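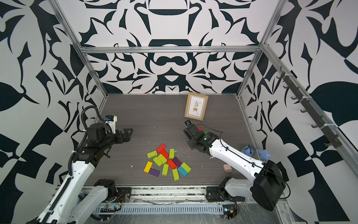 Page last changed: September, 4:40 pm

Treaty game, notebook, second run

OK, writing this up while it's still fresh, because last time I waited and lost half of it. We ran the Vídalín scenario again with the new rules for the guarantee clause. Quick recap for anyone dropping in: Vídalín is the small state with the reactors, Vakthorpe is the big ally that promises to protect it, and Datholm is the neighbor with the missiles. Vídalín has to decide each turn whether to keep trusting the promise or start a weapons program of its own.

First run, it went for the bomb on turn 13. This time I let Vakthorpe station troops there from the start (300 of them, a token force really), and Kaj, playing Vídalín, held off all the way to turn 24. I was pretty excited about that! Then Poul Oddsson pointed out that Kaj had also been quietly stockpiling fuel from turn two, so he was never more than a couple of turns away from a weapon anyway. Fair point. I need a column in the log for "could build" as well as "has built", or we'll keep calling a hedge a success.
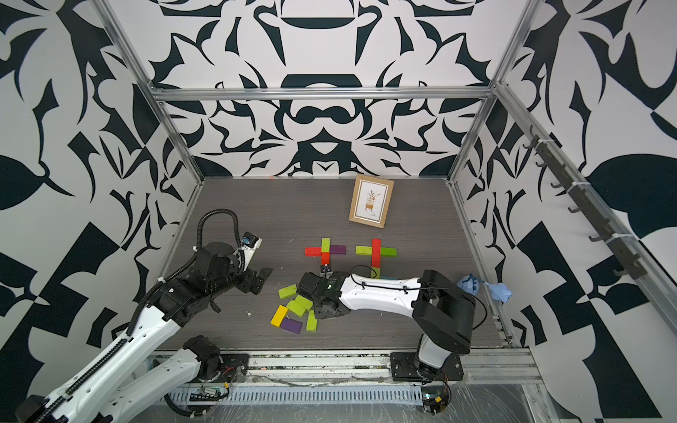 The other thing that bugged me was Datholm. It treated the stockpile as a bomb the moment it found out and moved its launchers up to the border, which scared Vídalín into buying more fuel, and so on around the loop. Kaj Riis thinks that's the real story of the run and the troops hardly mattered. I'm not sold. Take the troops out and I think he'd have jumped by turn ten (he denies this, loudly).

Changes for next time:
Inspections cost one turn, and Datholm gets to see the result.
Vakthorpe holds an election midway, and the new leader can cancel the promise.
Drop the budget from 800 to something that hurts. Kaj never once had to choose.

Poul wants to add Plukby as a neutral go-between. Fine with me if he writes the card. Still need to fix the typo on the sanctions sheet, too.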